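Flimley learns to hold things (mostly)

Right, so it's Sep 11, 2025 and I promised you all an update on the arm before the end of August. Oops. The short version is that Flimley now has a working gripper, my kitchen has its table back and I've moved the whole lot to the shared workshop behind the bike place, where there's a proper extractor and someone else's kettle.

For anyone who's new, Flimley is the robot arm I've been putting together since last winter, mostly out of printed parts and a lot of swearing. The name was on a biscuit tin I kept the screws in. The arm bit has been fine for ages. It's the hand that's been driving me up the wall.

The first gripper used one servo and a pair of gears I'd drawn myself, and the gears had so much slop in them that you could wiggle the fingers with a teaspoon. The second one was stronger, far too strong as it happens, and it cracked its own mount on the first evening. This is the third. Špela Mujić, who has the bench next to mine, looked at the drawings and asked why I was pulling on one finger and letting the other just follow along. I didn't have a good answer! So now both fingers are driven off the same screw and they meet in the middle, give or take a hair.

She also talked me into putting the lights in the fingers themselves. I'd had a lamp clamped to the edge of the bench, and every time the arm came over the top it threw a great big shadow on exactly the thing I wanted the wrist camera to look at. Lights in the fingers means the light goes wherever the hand goes. The wiring was horrible (two thin pairs through a channel I should have made twice as wide) but I got there, and I only had to reprint one side.

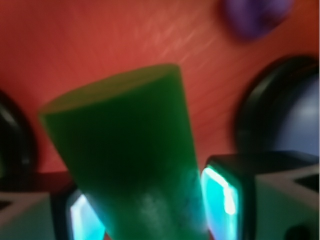 Wrist cam view, fingers either side of the green cylinder. Bit blurry, sorry!

I'm really pleased with that cyan glow. It does bounce off whatever you're picking up, so I've got a pale patch on the green that the colour detection doesn't much like, and I'm in two minds about what to do. I could turn the lights down — easy, there's a spare output on the board — or I could stick a bit of tracing paper over each panel to soften them. Tracing paper is cheaper than my time, so probably that.

The blur is the other job. My exposure is still set for the old camera position, and anything that moves goes to mush. Mathias Lehner says I should fix the shutter by hand and let the picture go dark, seeing as I've got all this extra light now. He's most likely right. He's also the one who told me to buy the cheap bearings, so I'm taking it slowly.

As for how well it grabs, I let it run through 73 goes last night while I ate my chips. I didn't keep a proper tally of the misses, which I know, I know. The ones I did watch go wrong were nearly all the same thing, with the hand coming down a touch early and nudging the target sideways. I think that's a delay in my code and nothing to do with the printed bits, but I've thought that before.

Next up is some sort of grippy pad for the fingertips. I've got silicone sheet, an old inner tube and the sole of a flip-flop to try. If you've done this and found something that doesn't peel off after a day, leave me a comment, and tell me which glue you used as well.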